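February
Notes by Mariama Eshun

Module 12: Clearing and wiping a covered work table

A padded covering behaves differently from a bare top. Creases hold fine debris, and a wet cloth passed over dry crumbs presses them into the texture. Dry removal therefore comes first in every case, and moisture is used only on marks that remain.

Survey the surface before touching it. Note the position of trays, cloths and loose matter, and decide on one direction of work. At Maltemar the standard direction is back to front, so that debris travels towards the operator.

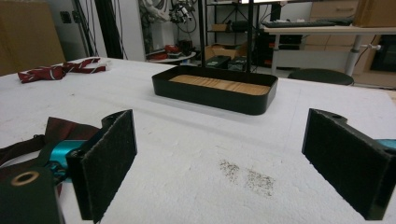 Fig. 1. Table before clearing: tray at centre, cloth at left, dark specks in front of the tray.

Loose specks in two clusters, as in Fig. 1, are treated as one patch. Draw the outer specks inwards with a dry cloth, using short strokes, and collect the patch in a single lift. Do not sweep towards a raised-sided tray — matter lodges against the outer wall and is missed. The tray is moved last and the area under it checked separately.

A crumpled cloth is shaken out over a bin and refolded into quarters before use. Each face is used once. Printed cloths should be tested for colour transfer on a corner of the covering.

Exercise: write out the order of work for the table in Fig. 1, then compare with the Murkona procedure, sheet 178.

Contact: Hagos Seyoum, Room 300 | © Trutatstead Course Office | Back to top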